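Packing and Unpacking, Unit 4: The Open Box
Course handout, Kwiatkowski Workshop School, room 318
Prepared by Jaxon Lévesque
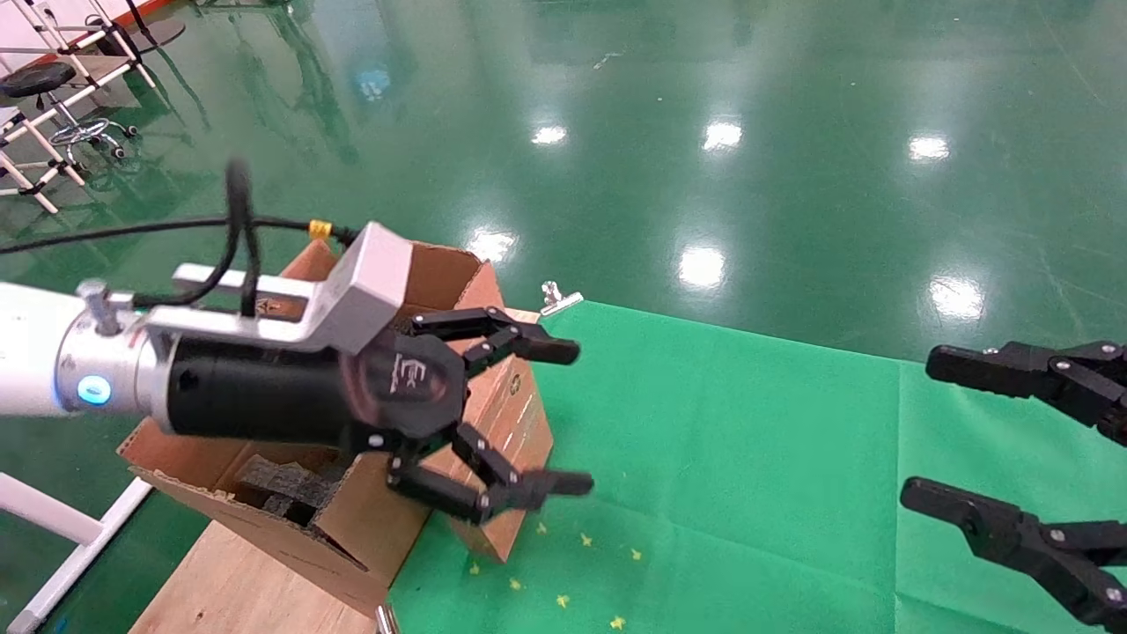

Fig. 1. Open carton with dark gray block inside, green mat to the right.

In this unit we look at the box before it is closed. Please read these notes before you come to the bench.

1. The flaps. Fold all flaps to the outside before you put anything in. A flap which stands up will catch your sleeve.

2. The filling. A foam block should sit flat on the bottom. Press it with two fingers at each corner. If it rocks, take it out and turn it.

3. The surface. We use a mat beside the box for the small parts. In Fig. 1 it is held with metal clips. Wrinkles at the edge are permitted, but in the middle please make it smooth.

4. The markings. Copy what is printed on the side of your box to your sheet before you start to pack.

For the exercise you have 40 minutes. Write your box number on form 1306 and leave the form in the Nasham tray by the door.

Reading for next time: course book, page 289, on closing with tape.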